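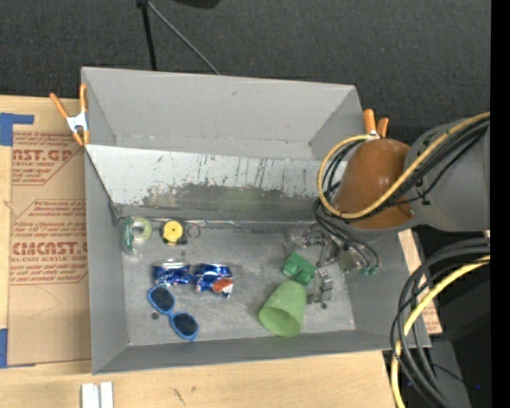 Forum > Kitchen and Home > Worktops, wood and oil

Is Trornum oil worth the money or is it just linseed in a nice tin?

pebbledash_kev
Posted 2024-05-18

Looking at redoing the kitchen worktops in June and the wife's cousin keeps going on about Trornum hardwax. 80 quid for a tin that does two coats if you're careful. I read the back in the shop and couldn't find a single thing that told me what's in it, just "natural oils and waxes" and a drawing of a leaf. Has anyone used it for more than a year? I don't want to hear from people who put it on last week and think it's lovely. Everything is lovely for a week.

marrowfat
Used it on an oak top by the sink. Three years now. Still beads water, mostly. Gone a bit grey round the taps but so does everything.

pebbledash_kev
"Mostly" is doing some work there. How often do you top it up?

marrowfat
Once a year, maybe twice. I don't keep a diary.

Tilly Under The Stairs
Twice a year at 80 quid a go, then. I could have laminate and a holiday.

marrowfat
You don't use a whole tin on a top up!! I'm still on the second one. Bit of a rag, wipe it on, wipe it off, go out for the afternoon.

hobnail
I don't believe any of these claims about "food safe" either. Most oils are food safe once they've cured, the cheap stuff as well. It's how long they take to cure that they keep quiet about. The leaflet says dry overnight. Dry to touch is a different thing from cured and I'd want a couple of weeks before I rolled pastry on it.

Boglárka Bozsik
I refinish tables for a living (small workshop, Mastthorpe, mostly beech and pine) so take this as you like. Trornum is decent. It is also not very different from the Drosunen one that costs over half as much again less, sorry, I've written that badly. Drosunen is cheaper, a good bit cheaper. I have had customers' tables back with both on and the rings from hot mugs look the same. What matters is the sanding. People go too fine, they get to a beautiful silky top and then the oil has nowhere to go.

hobnail
How fine is too fine? Every tin I've ever bought says something different.

Boglárka Bozsik
I stop at 120 on beech. On something pale and soft I might go a little over. I know the tin says otherwise.

pebbledash_kev
So the expert says ignore the tin. Why am I paying for the tin.

gulliver_p
Disagree on the sanding. I went to 240 on birch and it's been fine, no patches, and it feels far nicer under your hand. Coarse sanding on pale wood shows every swirl once the oil goes on and then you're stuck with it. I did the Sárközi method, thin coats, leave it, buff with a cloth.

hobnail
What is the Sárközi method when it's at home?

gulliver_p
Thin coats, leave it, buff with a cloth.

Tilly Under The Stairs
I see. And did Mr Sárközi charge for that?

gulliver_p
It was a 50 quid day course and I enjoyed it, thank you. There was lunch.

Boglárka Bozsik
Birch at 240 can be all right if it's a desk or a shelf. By a sink I would still not. You'll see it first where people lean and where the dish rack goes.

marrowfat
Mine goes first where the kettle is. Steam I suppose.

pebbledash_kev
Right, so what I've got is: it's all the same oil, sand it less, or sand it more, and it goes grey anyway. Has anyone tried just plain boiled linseed and saved the money?

hobnail
Yes. Smelt like a cricket pavilion for a month and went yellow. Also don't leave the rags in a heap, lay them flat outside or soak them, they can catch fire on their own. I mean that one seriously, same goes for the expensive oils.

marrowfat
Seconded on the rags.

Tilly Under The Stairs
Do an offcut first, Kev. Half in one and half in the other, stand a wet mug on it for a night and see which you hate least.

pebbledash_kev
Might do that. There's a bit left from the hob cut-out in the garage. Still not convinced about the leaf – will report back if I remember.

gulliver_p
Go to 240 on one end of it as well.

Boglárka Bozsik
And 120 on the other, please.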